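The Sulladel Method

Tetteh Gyamfi did not believe in the method. He had read the first chapter standing up in the kitchen and it told him to thank his drawers, and he had put the book under the kettle, where it left a ring.

"You're meant to do the bed first," said Kwaku Amegashie, who had paid for the book and had opinions about the ring.

"The bed's made."

"Put things on the bed. It's a neutral surface. You bring out whatever's been living in the wrong place, you lay it on the bed, and then you can't go to sleep until it's sorted."

Tetteh thought this was the sort of system devised by someone with a spare room. But the lease was up in December, the new flat was smaller by a cupboard and a half, and his sister had already said no to storing anything else in her garage. She had said it the way she said everything, by text, with a full stop. So he fetched a box and carried it to the bedroom, and he emptied the drawer of the bedside table onto the plaid bedspread like a man paying a fine.

It was the drawer where things went when they had no argument for being elsewhere. There were receipts in it, one of them from a place called Nodora, for $34.05, with no clue as to what Nodora sold. There was the warranty card for a Vono heater that had gone to the tip two winters ago. There was a key.

"What's the key for?" Kwaku had come to lean in the doorway, eating toast over somebody else's carpet.

"If I knew that it wouldn't be in the drawer."

"The book says if you can't name it, it goes."

"The book's never been locked out."

He put the key in his pocket. He could feel Kwaku noticing and deciding to be generous about it, a quality in Kwaku he had always found hard to live with. The receipts went in the bin and so did the warranty card, after he had read both sides of it. He wasn't going to pretend he felt lighter. He had expected to be told he would feel lighter, and sure enough it was on page 11, in a box of its own, with a drawing of a feather.

What was left was harder. Paper was easy to throw out, but there was a class of object that had no use and took up hardly any room, and the method went quiet when it came to those. Chapter two said to hold each thing and wait. Tetteh held each thing and waited, and mostly what he felt was that his tea was going cold.

The walnuts were the worst of it. They had come from the tree behind the old house in Habte Street, the spring it was sold, or that was the story his mother told, and his mother had also told people that she once taught a magpie to say the Lord's Prayer. They might have come from the supermarket. He had never cracked one to see whether there was anything left in it, and he was aware that this was a kind of answer.

"You could keep one," Kwaku said.

"Why one?"

"One's a keepsake. Two's groceries."

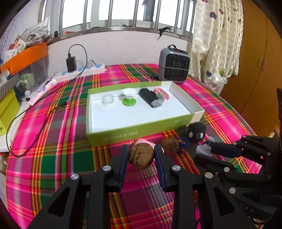 Keep the lot, his sister wrote when he finally rang and she finally texted back, it's a nut, Tetteh, it isn't a piano. And then, a minute after, that the tree had been real, she'd fallen out of it, and did he honestly think Mum would have bought walnuts at those prices.

He read this out in a flat voice, to show that he wasn't moved by it.

"So that's settled," said Kwaku.

"It's hearsay."

"She fell out of it."

"She fell out of something." He turned the phone face down on the pillow. Outside, a neighbour was dragging a bin up the drive one step at a time, and swearing at it between steps. "Does the book say what to do about walnuts?"

Kwaku went to look. He was gone a while — longer than the kitchen required — and when he came back he had the book open near the end, with a wet crescent of tea across the corner.

"There's a bit about seashells," he said.

"Read me that, then."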